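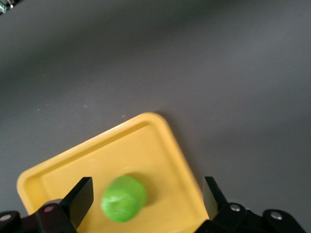

A tray on a grey tabletop.

October
By Hanne Vainio, Stiststead Community Meals

GUVLEY – Stiststead Community Meals will start a weekday lunch service in Guvley this month, with room for 90 people at each sitting. Lunch will be served from 11:45 am to 1:30 pm in the lower hall of the Laaksonen Centre. Bookings are open now.

The new service replaces the fortnightly lunch at the Daner Street clubrooms, which had a waiting list for most of the past year. People already on that list have been offered first choice of days and do not need to apply again.

A main meal with bread and tea or coffee will cost $17. Holders of a concession card will pay $8. Dessert is included on both prices. The menu will change every four weeks, and a vegetarian main will be cooked each day. Diners who need soft or low-salt meals should say so when they book.

"The old kitchen had one oven and we were turning people away," said Sointu Pelkonen, program manager at Stiststead Community Meals. "At the Laaksonen Centre we can cook and serve in the same building. The food will be hotter and we won't be loading vans at ten in the morning."

The organisation surveyed 451 residents of Guvley and the surrounding district before choosing the site. Parking and a level entrance were the two things people asked for most often. The lower hall can be reached from the rear car park without using stairs, and the 100 bus stops outside the main doors.

Home-delivered meals will continue from the Stiststead kitchen, with no change to delivery times or prices. Customers who would like to swap a delivery for a seat at lunch can do so with two days' notice.

Pelkonen said evening meals were not planned at this stage. The lunch program will be reviewed after six months, when opening hours and prices will be looked at again.

Bookings can be made at the Laaksonen Centre front desk between 9 am and 4 pm on weekdays.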